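Tangrams, week five

We are five weeks into the autumn block at the Tinthorpe robotics club and I have been bad at writing it up. The group page is meant to get a post after every session. It has had one, and that was mostly about where to park. So this covers everything up to now, and I will try to do shorter ones more often.

The task this term is the tangram. The arm has to pick up a loose piece and put it back in the wooden tray where it belongs. We do it by demonstration, which means one of us drives the arm through the job by hand, the computer records it, and after enough recordings we train a model and see if the arm can manage by itself. Last year we did cups and saucers and got a fair way with it. Cups are forgiving. You can put a cup down a finger's width out and it is still on the saucer. A tangram piece that is a finger's width out is sitting on top of its neighbour.

We started with all the pieces out of the tray. I had argued for this and I was wrong. A full run took so long that people got tired halfway through, and the last few pieces in each recording were done badly. By the end of the second session we had 11 complete runs and most of those had at least one piece knocked off the table. We talked it over and cut the job down to one piece missing, with the rest already in place. That can be done in a reasonable time and it still has the hard part in it, which is turning the piece to the right angle and lowering it into a gap that only just fits.

Since then it has gone faster. We now have 94 recordings we are happy to keep. The Doolan software lets you mark a run as good or bad as soon as it finishes, and we have a rule that whoever drove it does not get to mark it. This has caused some grumbling. I think it is the right rule all the same, as I know I was passing my own runs when the piece was clearly sitting up on one edge.

The cloth stays on the table. Two of the newer members asked if we should work on plain white, and for a first project I would say yes. But the model we trained on cups last year was hopeless the minute we moved it to another table, and I would like to avoid that this time. A patterned cloth and a few odds and ends on the table make it harder at the start and more useful afterwards. We move things about between runs. Please do move them, and do not tidy them back to where they were, which I have caught myself doing more than once.

The triangles have been the worst pieces to pick up. They lie flat and there isn't much height to get hold of. If the fingers come down too high they close over the top and the piece stays where it is. If they come down too low they drag the cloth. What works best for me is to come in slowly along the cloth, close on two opposite sides, and stop for a second before lifting. The stop matters when you are recording. Without it the lift and the close blur into one movement and the trained arm copies that, lifting before it has hold of anything.

We did train a first model at the end of last week's session, on 4000 steps, mostly to check that the whole chain worked from start to finish. It did work in that sense. The arm went to the right part of the table, opened, came down next to the piece and then stayed there. We tried it again with the piece turned round and it did the same. I was pleased enough with that. It is a lot further than we had got by this point last year, when the club laptop could not load the files.

A few practical things. The Flakidon power supply has a loose plug, so check it is pushed fully home before you switch on. The spare finger pads are in the blue tub, second shelf. Copy your recordings to the shared drive before you leave and put your initials in the folder name. Two sets have already been copied over each other and we only got one back.

The Grulladport open afternoon is in December and we have said we will take a table there. I would like the arm to place one triangle on its own, from anywhere within reach, more often than it fails. If it cannot, we will let visitors drive it by hand, and to be fair that was the more popular half of our table last time.

Next session we carry on with the large and small triangles, then move to the other shapes if there is time. Doors open at half past six. Bring a jumper, the heating goes off at seven.

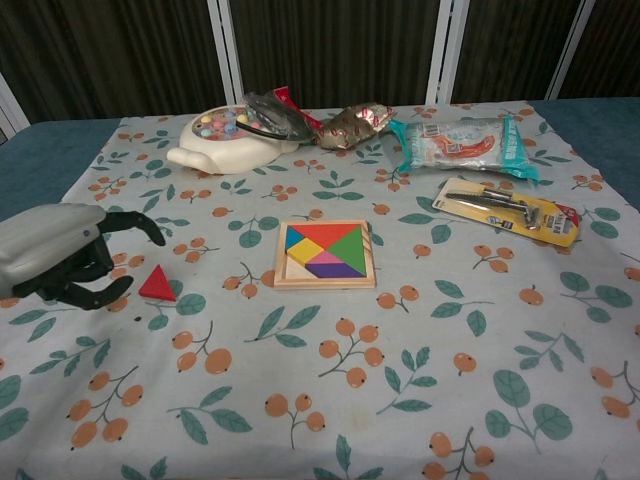

Does it matter which way round the loose piece is when a recording starts?

It matters a good deal over the whole set. If every recording starts with the piece at the same angle, the arm only learns that one turn of the wrist and is lost with any other. Change the angle a bit each time, and change where the piece lies as well, but keep it somewhere the arm can reach without stretching.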